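홈 | 공지사항 | 업데이트 노트 | 고객지원 | 커뮤니티 | 로그인

고객지원 > 문의 내역 > 진행 및 버그 > 플로나르 졸업무도회 (Flonar)

제목: 비밀 엔딩 조건 다 채웠는데 테테 루트가 안 열려요 ㅠㅠ
상태: 해결됨
플랫폼: PC / 싱글 플레이

안녕하세요! 문의 처음 남겨 봐요. 고객센터에 글 쓰는 성격이 아닌데 이번엔 사흘째 같은 데서 막혀서 어쩔 수가 없네요. 게임은 정말 재밌게 하고 있어요(엔딩 여섯 개 봤고, 전부 세이브 따로 남겨 뒀습니다). 문제는 테테(Tetteh) 비밀 엔딩이에요.

제가 알기로는 필트빌(Pliltville) 고등학교 2학기에 들어가서 매력 포인트를 4,000 넘기고, 모타우 매점(Motau)에서 파란 리본을 산 다음, 무도회 전주 화요일에 육상부 이벤트를 보면 테테가 말을 걸어야 하잖아요. 저 이거 다 했거든요! 리본도 가방에 있고 매력도 넘겼어요. 그런데 화요일 방과 후가 되면 화면이 잠깐 까매졌다가 그냥 기숙사 방으로 넘어가 버려요. 이벤트가 통째로 없어진 것처럼요. 에러창도 안 뜨고 소리도 안 끊기고, 배경음악은 아주 태연하게 계속 나옵니다.

혼자 해 본 것들 적어 둘게요. 혹시 도움이 될까 해서요.

일단 게임 재시작, 당연히 해 봤고요. 컴퓨터도 껐다 켰어요. 그대로예요.

파일 무결성 검사도 돌렸어요. 이상 없다고 나왔고, 끝나고 다시 들어가도 화요일에 똑같이 기숙사행.

그다음엔 언어를 영어로 바꿔 봤어요. 커뮤니티에서 누가 번역 파일이 꼬이면 이벤트가 씹힌다고 하길래 기대를 좀 했는데 아니었어요. 영어로 까매졌다가 영어로 기숙사에 갔습니다...

그래픽 옵션도 낮음으로 내리고, 창 모드로도 해 보고, 컷신 건너뛰기도 껐어요. 이 컷신 건너뛰기가 진짜 범인인 줄 알았거든요. 예전에 다른 루트에서 이걸 켜 뒀다가 고백 장면을 통째로 날린 적이 있어서요 (그때도 진짜 울 뻔). 근데 이번엔 꺼도 똑같았어요.

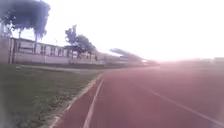
육상 트랙

그래서 어젯밤엔 아예 새 게임을 팠어요. 이번엔 공략을 하나도 안 보고, 매점 알바도 안 하고, 매력만 죽어라 올렸는데요. 2,000쯤에서 지쳐서 잤습니다 ㅋㅋ 아니 근데 초반에 매력 올리는 거 너무 느리지 않나요? 이건 버그 말고 그냥 건의예요. 미니게임 한 판 할 때마다 박수 애니메이션을 끝까지 봐야 하는 것도 좀 어떻게 해 주시면 좋겠어요.

아무튼 제 원래 세이브는 3번 슬롯이고 첨부해 뒀습니다. 확인 부탁드려요!

--- 답변: 고객지원 담당 아조아 드라마니(Adjoa Dramani) ---

안녕하세요, 플레이어님. 자세히 적어 주셔서 감사합니다. 첨부하신 세이브를 열어 보니 조건은 말씀하신 대로 모두 충족되어 있습니다. 확인을 위해 두 가지만 여쭙겠습니다. 혹시 11월 업데이트 이전에 시작하신 세이브인가요? 그리고 파란 리본을 구매하신 뒤에 한 번이라도 착용하신 적이 있으신가요?

--- 추가 문의 ---

헉 빠른 답변 감사합니다! 네, 업데이트 전에 시작한 세이브 맞아요. 리본은... 착용했어요. 예뻐서요. 사자마자 바로 끼고 도서관도 가고 미술실도 가고 다 했는데 혹시 그러면 안 되는 거였나요? 설명에 '소중히 간직하자'라고만 써 있길래 그냥 분위기용 문구인 줄 알았어요.

--- 답변: 아조아 드라마니 ---

착용하셔도 되는 것이 맞습니다. 다만 업데이트 이전 세이브에서는 리본을 착용했다가 해제할 때 소지 기록이 지워지는 문제가 있어, 가방에는 보이지만 이벤트에서는 없는 것으로 처리되고 있었습니다. 내부 번호 531로 등록했고 다음 패치에서 수정할 예정입니다.

그 전까지는 다음 방법으로 진행하실 수 있습니다. 월요일 저녁 세이브를 불러온 뒤 매점에서 리본을 판매하고, 다시 구매한 다음 착용하지 않은 상태로 하루를 넘겨 주세요. 기존 세이브는 다른 슬롯에 복사해 두시길 권해 드립니다.

--- 추가 문의 ---

됐어요!!!! 팔았다가 다시 사니까 바로 되네요. 화요일 방과 후에 이벤트가 제대로 떴고, 테테가 첫마디부터 저한테 "늦었네"라고 해서 좀 찔렸어요 (제 탓 아닌데!). 대화 선택지 세 번 나오는 것까지 잘 넘어갔고 무도회 초대장도 받았습니다.

아 그런데 하나만 더요. 리본 팔 때 가격이 산 가격의 절반이라 용돈이 모자라서 매점 알바를 두 번 더 뛰었거든요. 저는 월요일 저녁 세이브가 아니라 일요일 걸로 돌아가서 괜찮았는데, 돈 없는 분들은 월요일 세이브로는 못 살 수도 있을 것 같아요. 다른 분들께 안내하실 때 같이 적어 주시면 좋을 것 같습니다.

엔딩은 오늘 밤에 볼 거예요. 스포 금지!

--- 답변: 아조아 드라마니 ---

정상 진행되셨다니 다행입니다. 용돈 관련 내용은 안내문에 추가해 두었고, 박수 애니메이션 건의도 개발팀에 전달했습니다. 본 문의는 해결됨으로 변경합니다. 같은 증상이 다시 나타나면 이 글에 이어서 남겨 주세요.

댓글 6 | 공유 | 목록으로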